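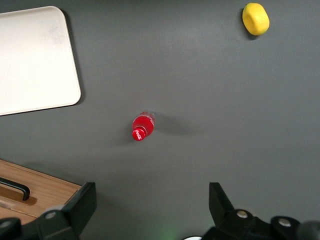

On Keeping a Household Inventory

In December I completed the first full inventory of my household. The final list contains 993 entries. It took longer than planned, and the method changed twice along the way, so I am setting down the procedure as it now stands for readers who have written to ask about it.

The purpose of the inventory is limited. My insurer requested a record of contents when the policy was renewed, and the form supplied had room for 31 lines. I had also moved from the upper floor of a shared house in Dukside to a smaller apartment, and several cartons had remained sealed through the whole of the following year. A list seemed the proper place to begin.

Scope

The inventory covers every object that would be packed in the event of a move. Food, cleaning supplies and paper for recycling are excluded. Books are entered individually. Cutlery is entered by type, with the quantity noted in a separate column. Clothing presented some difficulty. I first entered each garment on its own line and abandoned this after the second drawer. Clothing is now recorded by category, except for coats and shoes.

Items on loan from others are entered and marked with the letter L. There were more of these than I had expected, and a number have since been returned with a note of apology.

Method

Work proceeded one room at a time, for one hour each evening, beginning at 7 p.m. Each room was divided into zones – shelf, drawer, floor, wall – and no zone was left half finished overnight. I began with a bound notebook and transferred the entries to a spreadsheet at the end of the week. This produced errors. Entries are now typed directly.

Each line gives the item, the room, the zone, the year acquired if known, and the price if a receipt exists. Receipts were found for 271 items. For the remainder the price column has been left blank, as I consider a blank preferable to a guess. The insurer accepted this without comment.

The kitchen required the most time. It holds a set of Mota saucepans with one lid missing, two graters, and a Ferkix coffee grinder whose year of purchase I was unable to establish. The hall closet was completed in a single evening.

Disposal

It was not my intention to dispose of anything, and I would advise against combining the two tasks. Decisions about what to keep slow the listing to the point where it stops. I kept a column headed "Review" and placed a mark in it where there was doubt. The marked items were considered separately in the new year. Most were kept. A Ukov desk fan, a folding chair and a quantity of picture hooks were given away.

Maintenance

The list is updated on the first of each month. New items are added at the bottom and sorted later. Items that leave the household are moved to a second sheet and are not deleted, a practice I adopted after searching at length for an umbrella I had given to a relative.

The storage unit in the basement has not yet been entered. It will be done when the weather improves, and the total will be revised at that time.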